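How to Strip and Repaint a Metal Bin (or Tub, or Trough)

Posted 10 September 2018 in Workshop Basics

Skip to: What you need / Looking it over / Stripping / Rust / Primer / Color coats / Curing / Questions

Quick one this time, lots of people asking after the filing cabinet post. Old metal bins. Parts bins, feed tubs, the big open-top ones from shop clearances. They're cheap, they last forever, and they nearly always look terrible. Paint fixes most of that. Two days if the weather plays along, most of it waiting.

I've done a fair few of these now. Got plenty wrong on the early ones. Notes below are how I do it today.

What you need

Scraper, the stiff kind, two inch blade. A second one with the corners rounded off on a grinder so it doesn't dig in.
Sandpaper – 80, 120, 220, and a bit of 400 if you're fussy.
Wire brush. Brass if you want to be gentle, steel if you don't.
Degreaser. I use Hodow from the farm store, any decent one is fine.
Rags. More than you think. Old t-shirts, not towels, towels shed.
Metal primer, self-etching if there's going to be bare steel showing.
Enamel for the top. Brush-on or spray, up to you.
Respirator with the right cartridges, gloves, eye protection. Not optional.
A drop cloth or an old sheet you don't like.

Total for my last one was under the price of a new bin, by a lot. Didn't keep the reciepts.

Before you start: lead

Old paint can have lead in it. Especially anything from a factory or a farm, especially yellow, orange, red. Get a test kit, swab a few spots, cut down through all the layers with a knife first so the swab touches every one. If it comes up positive, stop. Don't sand, don't scrape dry, don't put a heat gun on it. Call somebody who does lead work or leave the bin alone. I gave one away as scrap for this reason and don't regret it.

Looking it over

Clean it before you judge it. Half of what looks like bad paint is grease. Spray the degreaser, let it sit 5 minutes, wipe, do it again, rinse, dry it off properly. Get a hair dryer or a fan into the corners.

Then go around it with a flashlight held low, almost flat to the metal. Side light shows everything. Ridges, chips, blisters, the edge where old paint stops. Press on any bubble with your thumbnail. If it crunches there's rust under it.

Tap around the bottom edge too. Solid ring is good. Dull thud or a bit that gives, you've got thin metal and paint won't save it.
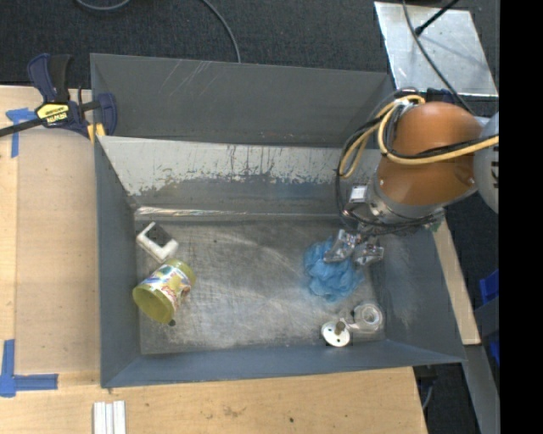 Paint on a bin never wears evenly, so don't plan the job like it does. Corners hold on, floors go first, and one wall usually takes all the abuse. The far inner wall on this gray one is the sort I mean, pale band up top with a ragged lower edge, little dark chips through it, darker blue-gray underneath. The floor's bare and scuffed, while the left wall is smooth. You can't treat those three the same. A wall like that far one gets the full works, scraper then 80 then 120, and you keep going until you can't feel the ragged line with a fingertip. A smooth wall just needs dulling down with 220. Bare floor, degrease again and straight to etching primer once it's scuffed up evenly. Saves hours doing it by area. I used to take the whole bin to bare metal every time, total waste.

Stripping

Three ways to do it. Scraper, chemical, or a wheel on a drill.

Scraper first, always. Low angle, short pushes, start at a chip and work out from it. Anything that lifts easily had to come off anyway. Anything that fights you can stay – if it's stuck that hard it'll hold your new paint fine. Just sand the edge where it stops.

Feather that edge. This is the step people skip and it's the step that shows. Start with 80 on the old paint side, work across the line, then 120, then 220. Close your eyes and run a finger over it. If you feel a step you'll see a step, gloss paint doubles it.

Chemical stripper for thick stuff. Drekari gel stays put on a sloped wall better than the liquid ones, which all just run to the bottom and sit there. Brush on thick, one direction, don't go back over it. Cover with plastic wrap. Leave it as long as the can says, scrape while it's soft. Then neutralize per the can. Do NOT skip that. I did once and the primer wrinkled up like a raisin.

Wheel on a drill for corners and seams. Light pressure. Stay moving. If the metal turns blue you've cooked it.

Whichever you use, have the bin at waist height. A bench or an old table, something you don't mind marking. Doing it on the ground is how you wreck your back and miss the bottom third of every wall.

Rust

Surface rust, the orange dusty kind, wire brush and 120 gets it. Wipe with a damp rag, then dry straight away.

Pitted rust, you wont get it all out and don't need to. Brush out whatever's loose, then rust converter. It turns black, that's what you want. Leave overnight. Second coat if there's still orange in the morning.

Holes. Small ones, epoxy putty from both sides, sand when hard. Big ones, it's a planter now.

Last wipe

Mineral spirits on a clean rag. Then another clean rag. Then don't touch it with bare hands. Fingerprints have oil on them and you'll get little round spots where the primer won't stick, exactly hand shaped, very annoying.

Tack cloth right before paint. Lightly, don't press the wax into the surface.

Primer

Thin coats. Two thin beats one thick every single time, three thin is better again.

Spray: shake the can longer than seems reasonable. Start the spray off the edge of the bin, sweep across, let go past the other edge. Overlap by half. Inside corners first, then walls, then floor. Floor last or you'll be dripping on it and leaning your sleeve in it.

Brush: good synthetic brush, don't load it past a third of the bristles. Tip off upward on the walls. Sloped walls sag worse than you'd expect, so come back after a couple of minutes and look for runs while they're still wet enough to brush out.

Let it dry. Touch dry and ready to coat aren't the same, check the can. Then a quick rub with 220, wipe, done.

If you see bare metal after sanding the primer, spot prime it again. Takes a minute.

Color coats

I like Jafri enamel for brushing, levels out nice, stinks for days. Ruseo for spray. Neither is fancy. Satin hides more than gloss. If the metal's got dents and old scratches, go satin or even matte, gloss will point at every one.

Color – gray is boring but it forgives. White shows everything. Dark green looks great on farm stuff. Whatever you pick, buy enough in one go. Two cans of the same color from different batches can be slightly off and of course it'll be on the side you look at.

First coat looks bad. Patchy, thin, primer showing through. Leave it. Second coat covers. Third one on the floor and the rim, those get the wear.

Temperature matters more than brand. I painted one in August in full sun, paint was skinning over before I'd finished a wall, brush drag everywhere. Shade, dry day, mild. If the metal's warm to touch, wait.

Bugs will land in it. Leave them till it's dry, then sand off the spot. Picking them out wet makes it so much worse.

Curing

Dry isn't cured. You can move it next day, but enamel stays soft for a good while. Put a heavy toolbox in it early and you'll print the toolbox feet into the floor, ask me how I know. I leave mine 11 days if I can stand it. Longer in cold weather.

Don't stack anything in it, don't stick tape to it, don't lean it paint side against a wall.

Once it's cured, a rubber mat in the bottom is the best thing you can do for it. Cut it a hair small so it drops in flat. Lift it out now and then, water gets trapped under there.

Touch ups

Keep a little jar of the leftover paint. Label it, with the color name AND which bin. Small chip, clean, dab of primer, dab of color with an artist's brush. Get it early before rust creeps under the edges. Five minutes now or the whole job again later.

Questions I keep getting

Can I powder coat instead? Sure, if you've got a shop nearby and the money. Tougher finish. They'll blast it for you too so no scraping.

Can I use it for food or animal water after? Not with regular enamel, no. There are coatings made for that, go read up, I haven't used them.

What about galvanized? Different animal. Regular enamel peels off it in sheets. Needs a primer that says galvanized on the can. Wash with vinegar first, rinse, dry, then prime.

Can I skip primer if the can says paint and primer in one? On old paint that's sound, maybe. On bare steel I wouldn't.

How do I get runs out? Let them go fully hard. Razor blade held almost upright, shave the top off, then 400, then a thin coat over. Trying to fix them half dry just tears a hole.

My paint's wrinkling. Either you recoated too late in the window or there's stripper left in there somewhere. Let it dry, sand it back, start over on that panel. Sorry.

Handles on or off? Off if the bolts turn. If they're seized mask them, a snapped bolt is a whole other afternoon.

Next up is the cabinet hinges, when I get to it. Comments are open, I read them all but I'm slow.

Filed under: metal, paint, storage
Views: 1,947
Comments (16)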